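Lolmont Neighbors Help Board > Home > Laundry & Clothing

Wool blend pants shrank at the waist?? or is it me

posted by hemline_panic, April

Ok so quick one, typing this on my lunch. Got two pairs of dark wool blend dress pants from the Lashari outlet last fall. Wore them all winter, no problem. Washed both at home on cold, gentle, hung them over the shower rod. Now the legs look shorter (hitting above the ankle bone) and the waist is tight enough that I can't sit thru a meeting. Label says dry clean but also has the little tub symbol with a line under it?? Which one wins.

Things I already tried - steaming, pulling on the legs, leaving them on a hanger with clips overnight. Clips left marks. Great.

I have a work thing in 4 days and these are the only decent pants I own. Can they be stretched back or do I need to go buy something. Also the fabric has gone sort of fuzzy, never used to be. Washer is the shared one in my building, front loader, spins really hard and you can't turn the spin down. Detergent was Prevum, the regular kind in the blue jug.

Edit: no dryer. People keep asking. NO DRYER.

9 replies, showing the top 3

mothballs_and_tea
Marked helpful by 18 people

The fuzz is your clue. That's the start of felting. Cold water doesn't save you if the drum is banging the cloth around, and a regular detergent is rough on wool. A hard spin on top of that, yeah.

About the label, the tub with a line under it means machine wash on a mild cycle. If it also says dry clean, I'd go with dry clean on anything tailored. The outer cloth might survive washing but the waistband has stiffener inside and that stuff shrinks on its own. I bet that's half of your tight waist right there.

What I'd do tonight:

Fill the bathtub or a big sink with lukewarm water, not hot. Stir in a good squirt of hair conditioner, cheap is fine.

Put one pair in, push it under, leave it for half an hour. Don't scrub. Don't wring.

Let the water out and press the pants against the side of the tub. Then roll them up in a towel and kneel on it. Second towel if the first is soaked.

Lay flat on a dry towel and ease the legs longer with your hands, a little at a time, hem to knee and then knee to hip. Keep the creases lined up. Same at the waist but go sideways.

Pin the hems down if you've got rustproof pins. Leave it alone untill dry, could be two days, so start now. Flip once.

When you move wet wool don't carry it by one little pinch of cloth. All the weight hangs off that spot and it pulls into a point and then you have a weird nipple in your pants forever. Both hands under it.

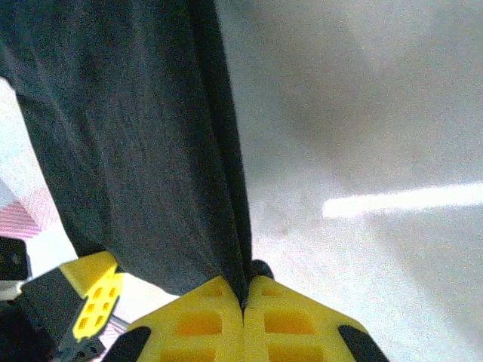 Last thing, press with a damp cloth between the iron and the pants. Wool setting, lift and set down, don't slide.

You'll get some length back if the felting is light. If it's gone thick and stiff then no. Do one pair first so you don't wreck both.

gary_not_gary

just buy new ones. there's a thrift place behind the Hullico gas station, always has dress pants. mine were barely worn. wool is a pain, I quit wearing it

also stop using the building washers, the one in mine ate a sock

oldschoolpleats

Second the conditioner soak, did it on a sweater and got most of it back. Never tried it on pants with a lining though. Are yours lined? If so the lining can end up a different length from the outside and bunch at the knee. Check before you soak.

For the waist, look at the center back seam. Lots of dress pants have extra cloth folded in there so they can be let out. Turn them inside out, you'll see it. An alterations shop can do that pretty quick, call first and tell them it's a rush. Same with the hem - peek at how much is turned up. Mine had plenty and it was a cheap pair. The old fold line may show after, so press it good with steam and a bit of white vinegar on the cloth. Test the vinegar somewhere hidden.

Clip marks should come out with steam too. Next time fold a piece of paper towel under the clips.

hemline_panic replied

Not lined! Ok doing one pair tonight. And there IS extra cloth in the back seam, no idea that was a thing. Calling the place on the corner at 8 am. Where do you get rustproof pins

mothballs_and_tea replied

Any sewing aisle. Says stainless or nickel plated on the box. Or skip the pins and put a heavy book on the hems, with a plastic bag in between so the cover doesn't bleed on them.

Show 6 more replies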